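# Held-out success rate much lower than validation suggests – is my split wrong?

**Posted by Lies De Graaf**, Wednesday, in Methods and Evaluation

I'm trying to reproduce the tabletop result from the Follik write-up on our own arm. The claim is that a policy trained on mixed household clutter keeps most of its pick success when the layout changes. Our setup is one arm, one wooden table, and a set of toy food, bowls, cups, cloths and utensils that gets rearranged between episodes.

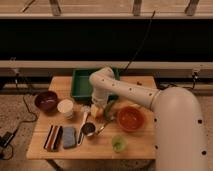
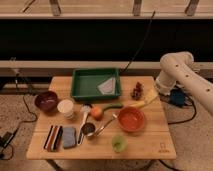 We recorded 2,457 episodes by teleoperation at the Noltden lab and trained with the default Follik settings. Validation action error is low and still dropping at the end of training. On the real arm, with layouts the policy hasn't seen, it does badly. Picks into the tray are passable. Anything that ends in a bowl is poor, and it often goes to where the bowl was in some earlier layout.

The validation set is a random 5 percent of episodes. The write-up says "held-out layouts" but doesn't say how they were held out. Is a random split good enough, or is that my problem? Also, how many real trials do people run before they believe a number?

---

**Thắng Khổng**

A random split by episode is very likely the problem, or at least it's why your validation number tells you so little.

When you collect by teleoperation you usually leave the table alone for several episodes, move a few things, then record more. Those episodes share a layout. If you split at random, nearly every layout in your validation set is also in training. The policy can score well by remembering where the bowl goes for a given arrangement, and that matches what you see on the arm.

What I would do:

1. Give every episode a layout ID. If you didn't log one, take the first camera image of each episode and cluster them. Check the clusters by hand, because a bowl that moved a few inches may or may not count as a new layout for you. Pick a rule and write it down.
2. Split by layout ID and keep whole groups together.
3. Retrain from scratch. Don't fine-tune the old checkpoint, it has already seen the held-out layouts.

Expect the validation error to go up. That's fine, you want it to follow the real success rate.

Even with a clean split, low action error is a weak guide. Small errors add up over a long reach, and averaging over all time steps hides the few around the grasp. We report error near gripper close separately.

On trials: we ran 125 per policy for the Gusari comparison, spread over layouts fixed in advance. With 2 policies close together that still left wide intervals. Alternate the policies on each layout so that lighting and small camera shifts affect both the same way. Put the interval in the table, and write the success rule before you start. "Object inside the bowl and gripper open" is enough.

---

**herrero_user9**

could be your camera moved. had this on the Herrero arm, someone knocked the mount and everything was off to one side. recalibrate first before you retrain anything, its quicker

---

**Lies De Graaf**

Thanks both. I checked the camera against an old calibration image and it lines up, so I don't think it's that.

Layout IDs weren't logged, but the operator did start a new folder most times the table was reset, so I can use that as a first pass and cluster the rest. One follow-up for Thắng: if only the cloths moved and the bowls stayed put, do you call that a new layout?

---

**Thắng Khổng**

For bowl tasks, no. I'd group by the position of the target container and the object being picked, and treat the rest as clutter. If you want to make a claim about clutter as well, hold that out as a second split and report the two results separately.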